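Dollstead Orchard Brandy

Dollstead Orchard Brandy is an apple brandy made at the Dollstead distillery, on the river flats below the village of Trurnov. It is distilled from cider and aged in oak, and is sold in one standard bottling and one cask strength bottling.

History

The distillery was set up by Georges Sayegh in a former grain store. The first spirit ran in August, before the main apple harvest, using cider bought from farms upriver. Sayegh had worked as a cooper and repaired most of the first casks himself. The name Dollstead comes from the farm that owned the grain store and still appears on older maps.

Early bottles were sold only at the distillery door. Distribution passed to the Dornetti wine and spirits company once there was enough aged stock to fill regular orders. Dornetti also changed the label, replacing the original drawing of the weir with plain lettering.

Production

The cider is a blend of sharp and bittersweet apples. It ferments slowly through the winter without added sugar and is distilled twice in 2 copper pot stills made by the Győri workshop. The larger still holds 3000 liters and the smaller one 770. The first run gives a cloudy, low-strength spirit, and the second is cut by taste.

The new brandy goes into used wine casks for its first year and is then moved to older, less active wood. The warehouse has an earth floor and is not heated. Water from the distillery's own well is added in small steps over several weeks before bottling.

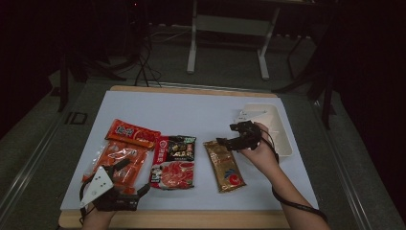 Packaged foods on a white board, with a red-orange snack bag at far left.

Tasting notes

The standard bottling is pale gold. The nose is baked apple, pear skin and a little beeswax. The taste is dry, with apple core, clove and toasted nuts, and the finish is fairly short with some pepper. The cask strength version is darker and has more vanilla and dried orange. It opens up with a few drops of water.

Bottlings

The standard bottling has no age statement. The cask strength bottling comes from single casks, and its strength varies. Cask 371, released on 12/22/22, was the first to be sold with the cask number on the front label. Earlier casks were marked by hand on the back.

An unaged spirit was also made for a short time and sold in half bottles. It has been discontinued.

See also

Apple brandy
Pot still
Cider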